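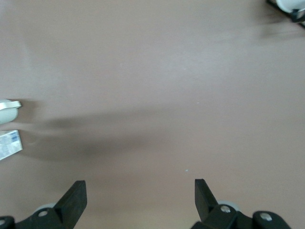

**To:** Peiyu Feng, Regional Visitor Fund
**From:** Gaëtan Delaunay, Motunance Visitor Office
**Date:** Sunday, January 19, 2020
**Re:** Second progress report, Motunance off-season visitor program

This report covers the work since our first report in the fall. It follows the headings in the grant agreement. The budget sheet and the signed landowner forms are in the packet sent to your office separately.

## Summary

The coastal trail is open as far as Gruta. The new shuttle is running on weekends. The visitor guide is printed and in the hotels. The booking page is behind schedule, and we are asking for more time on that item only. We are not asking for more money.

## Trail, harbor to Gruta

The surface work was finished in the first week of the month. The crew replaced the steps below the lookout and put a handrail on the side facing the water. The old steps were in worse shape than the survey showed, so they came out completely. The extra lumber was paid for from the contingency line.

All 17 signposts are in. Two of them will be moved because delivery vans can't make the turn behind the fish market with the posts where they are. The public works department has agreed to do this at no charge the next time it has the digger out that way.

The cave itself remains closed at high tide. The tide board at the entrance is changed by hand each morning by the Gruta ticket office. We had planned an electronic board but the power line has not been approved, and we would like to leave that for a later phase.

## Shuttle

Saturday and Sunday service started after the holidays. The bus leaves from the ferry landing and stops at the campground, the Li guesthouse, and the Gruta parking lot. It carried 555 passengers in its first two weekends. The driver keeps a paper tally by stop, and copies are in the packet.

The campground stop is hardly used, which we expected at this time of year. The return trip late in the afternoon is full most days and people have been left waiting for the next one. We asked the operator for a price on a larger vehicle for that run. The quote came back higher than we can cover, so for now the last bus goes out twice.

Hotels would like a Friday service. We have told them it will be looked at in spring.

## Visitor guide

The guide was printed in English, French, and Chinese. The map on the back page had the wrong location for the pharmacy in the first proof and this was fixed before printing. Boxes went to the hotels, the ferry company, and the museum desk. The museum has already asked for another box of the Chinese edition.

Restaurant hours were left out on purpose. They change too often in the off-season, and last year's guide brought complaints.

## Booking page

Flaslow was hired to build a single page where visitors can reserve a cave tour, a shuttle seat, and a room. Cave tours work. Shuttle seats work on a computer but the payment step fails on some phones. Rooms are not connected yet.

Part of the delay is on our side. The smaller guesthouses keep their calendars on paper and we were slow to set up training for them. The first session was held this month at the Li guesthouse and covered how to open and close dates. A second one will be held for the owners who couldn't come. Flaslow has given us a new schedule that puts room booking live before the spring school break. We request that the due date for this item be moved to match.

## Lodging survey

We sent the survey to every licensed property in town and received 98 responses. The main points so far:

- Most owners who close for winter would stay open if they could share cleaning staff with another property.
- Heating cost was named more often than lack of guests as the reason for closing.
- Several owners did not know the shuttle had started. We have since mailed them the timetable.

The full write-up will come with the next report. The comments still have to be typed up.

## Spending

Spending is at the planned level for trail, shuttle, and print. It is under plan for the booking page, where the final payment to Flaslow is being held until rooms are connected. A little over 2 percent of the total has been used from contingency.

## Next period

1. Move the two signposts.
2. Finish guesthouse training.
3. Fix phone payment and connect rooms.
4. Decide on Friday shuttle service.
5. Send survey results.

Please let us know about the date change for the booking page when you can, as Flaslow needs it in writing. I am out of the office for the ferry operators' meeting later this month but can be reached by email.

Gaëtan Delaunay
Motunance Visitor Office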